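十一月，下午，双臂台

今天主要不是跑数据，是把台面规矩重新捋一遍。上回Drunden那边的人过来看，问我们“摆台有没有标准”，我张嘴说有，回头一翻，就是三个人三种记法……脸有点热。趁今天开着机，边做边写，写到哪算哪。

先说开机。两边底座指示灯都是绿的才许进程序，只看一边不算数（我自己就犯过）。线缆要顺着手臂捋一遍，留出腕部转动的余量，别绷着也别拖到台面中间去。托盘和篮子都放在棕色垫纸上，垫纸四周露一点白桌边，歪没歪一眼就看得出来。 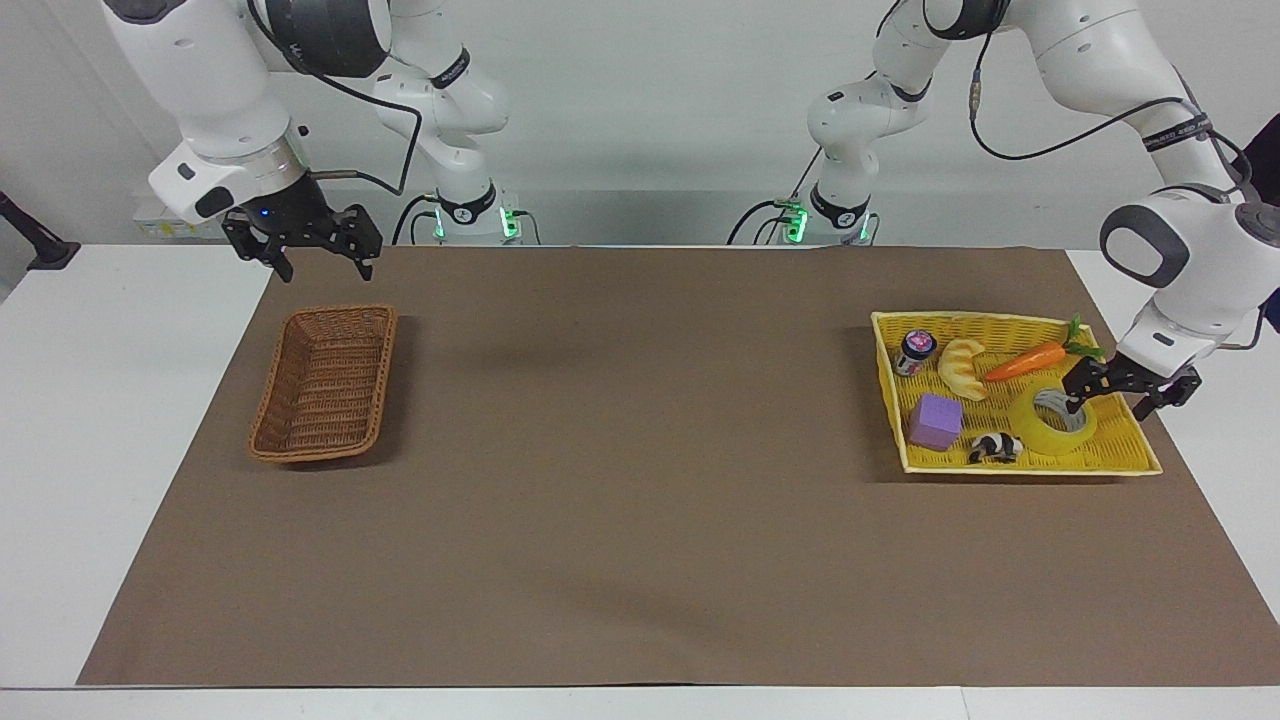
Flalis 双臂操作组 · 台面记录

胶带卷是今天讨论最多的。手指往中间孔里下，比从外圈夹省事，外圈太宽，张开到头也悬。但规矩里得写清楚：下探之前先停一下，确认孔的中心，再慢速下去。速度上限我先按满速的27%写，Cuervo那版文档写的是24%，两个数差不多，可总得定一个，不然日志对不上。我倾向听他们的，低一点就低一点吧！

另外一只手不干活的时候放哪儿？以前随便停。现在改成：夹爪张开、朝下、停在自己那一侧，不越过台面中线。两臂都要进中间区域时，必须一先一后，后进的那只等前一只退出来再动。听着啰嗦，上个月蹭那一下之后我是真不嫌啰嗦了。 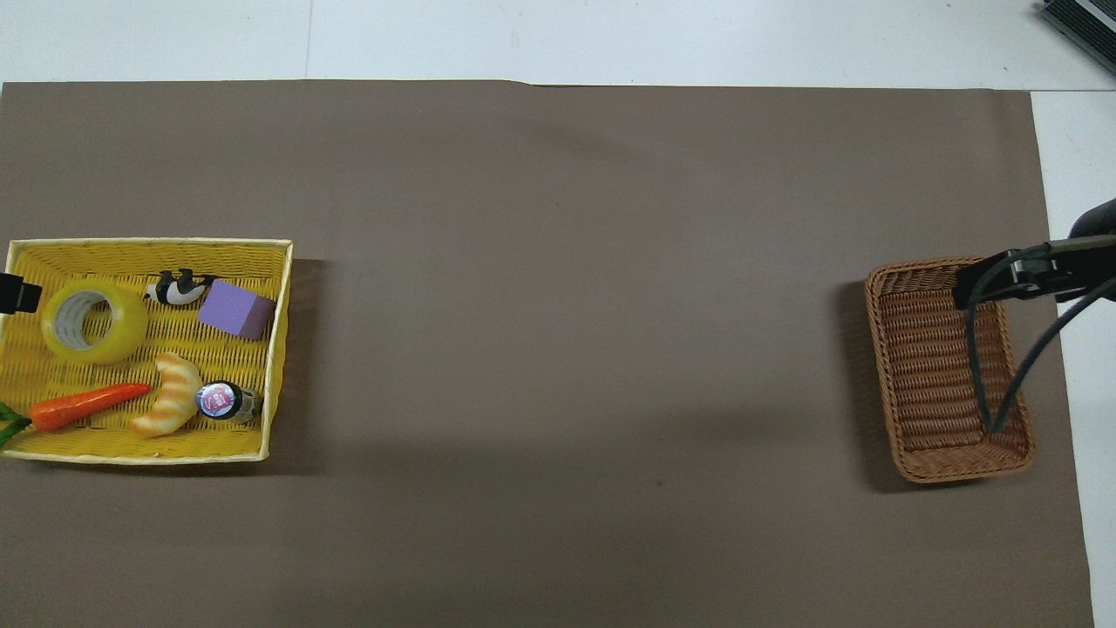 再就是中间那块空地，开始前托盘和篮子之间什么都不放，工具、笔、手机统统不行。篮子开始前必须是空的，托盘里的东西可以乱，胡萝卜朝哪边、羊角包压没压着别的，都不用管，乱一点反而好，但不许叠到盘沿外面太多，不然夹爪先碰到盘子。小瓶子躺着立着都行，记一笔就好。

人这边的规矩也补上：手臂通电时手不伸进垫纸范围，要捡东西先按暂停，等两只臂都停稳。急停每天第一次开机时按一次试试，复位以后等90秒再上使能。这条原来是口头传的，新来的同学根本不知道，怪我们。

日志命名先沿用Zanville项目那套，满1000条归档一次，失败的也留，不许顺手删。（删过的人心里有数，包括我。）

还没定的：
垫纸皱到什么程度要换，谁说了算
篮子横放竖放要不要统一
急停测试写在纸上还是写进启动脚本，我想要后者

明天把这页抄进共享文档，有意见直接在旁边批，别口头跟我说，我记不住。

Flalis 双臂操作组内部记录 | 版权所有 | 联系我们 | 返回顶部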